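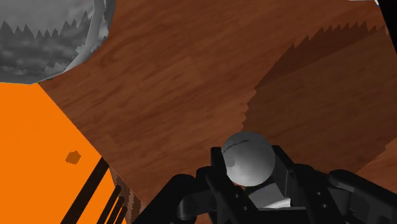
4. Fitting the oil cooler

Before you start, check that the Denby bracket kit is the later type, with 8 rivet holes in each flange. The early kit has six, and will fit beautifully right up to the moment you try to close the cowling.

4.1 Clamp the bracket to the firewall, flange outward, with its top edge level with the upper stiffener.

4.2 Drill the corner holes first and fit clecos. Drill the rest. Deburr both sides, including the side you can't reach.

4.3 Rivet the bracket, then hang the cooler on its rubber mounts with the ports facing up. Ports down also works, if you enjoy bleeding air out of oil lines.

4.4 Run the hoses (part 1459, supplied as a pair) behind the engine mount tube. Leave 136 mm between the lower hose and the exhaust.

CAUTION: Hold the cooler fitting with a second spanner while tightening the hose. The fitting is aluminium, the hose nut is steel, and a new cooler from Dresport is not cheap.

4.5 Fit the duct and seal the joint. Use the red sealant – the clear stuff in the same box is for the canopy.

Note: On kits up to serial 3290 the duct is slightly too long. Trim the cooler end, a little at a time. The other end is already right and should be left alone, however tempting.

4.6 Go to section 5, Baffles.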